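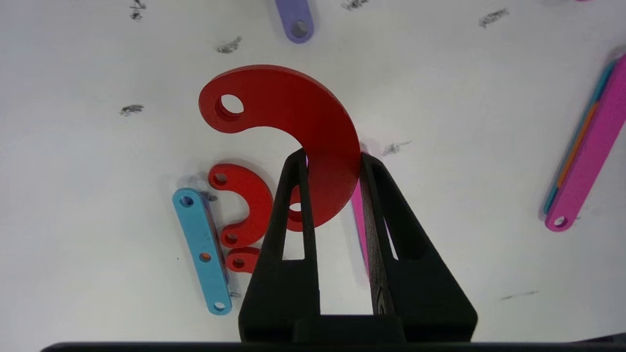 Intranet > IT > Security Working Group > Minutes

Security Working Group
Minutes of the meeting held on Friday, July 5, 2019
Urquhart building, second floor

1. Minutes of the last meeting

Approved with one correction. Under the item on shared mailboxes, "disabled" should read "scheduled to be disabled." The mailboxes are still open.

2. Browser extensions

The desktop team presented the results of the extension inventory. The scan covered 348 computers. Most of the extensions found are ordinary ones, such as ad blockers, password managers and a spelling checker. The coupon finder called Bandunier was present on 14 computers, all of them in sales and purchasing. It asks for permission to read and change data on every site the user visits, and after its last update it began sending the address of each page to an outside server. The desktop team confirmed this on a test machine.

There is no sign that passwords or customer records were taken. The group agreed that the extension should be treated as unwanted software anyway. It will be removed by policy on Monday morning and the users will be asked to change their passwords the same day. The help desk asked for the wording of the notice in advance. Desktop team to send it.

There was some discussion of whether to go to an approved list and block all other extensions. Sales objected that two of the extensions they depend on come from small vendors and would take a long time to approve. The group did not reach a decision. The desktop team will write up what an approved list would involve, including who would handle requests, and bring it to the next meeting.

3. Endpoint agent rollout

The Grukska agent is now installed on 261 computers. The rest are mostly laptops that have not been connected to the office network for long enough to take the package. Staff who work from home will get a link and a short set of instructions. The Fornov office will be done in person.

Three complaints about slow startup were received. Two were on older machines already due for replacement. The third has not been explained and the ticket stays open.

4. Labels on shared and test equipment

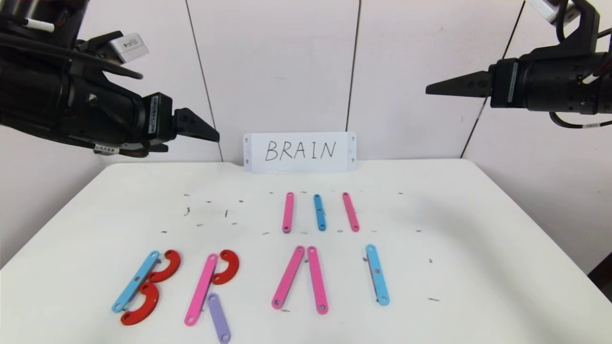 The last audit found equipment on the network that could not be matched to any entry in the asset list, and tracking down one infected test machine took most of a day. From now on every shared machine has to carry its network name where a person standing in front of it can read it. The printed asset tag is too small for this and stays where it is. Handwriting is acceptable if it is in clear black capitals on white, as with the BRAIN sign standing against the wall at the back of the table, and large enough to read without picking it up. The name on the label must be the same as the name in the asset list - no nicknames, no old project names. Facilities can supply blank cards.

Departments are to check their own rooms before the next meeting. The network team will then compare the list with what is connected and move anything unknown to the guest network.

5. Phishing test

The results of the spring test were passed around. The group agreed not to publish figures by department. The next test will be held in December and will use a fake software update message. The date will not be announced. The help desk asked to be told the day before so that it can staff the phones, and this was agreed.

6. Local administrator rights

Engineering asked again for permanent administrator rights on its workstations. The group kept to the current rule of temporary rights on request. Requests will be answered within one working day. Engineering said this was workable but asked that it be reviewed - to go back on the agenda if the response time slips.

7. Other business

The backup restore test was postponed because the storage upgrade is not finished. The projector in the second floor meeting room still shows a purple cast and has been reported.

Meeting closed. Date of the next meeting to be sent by email.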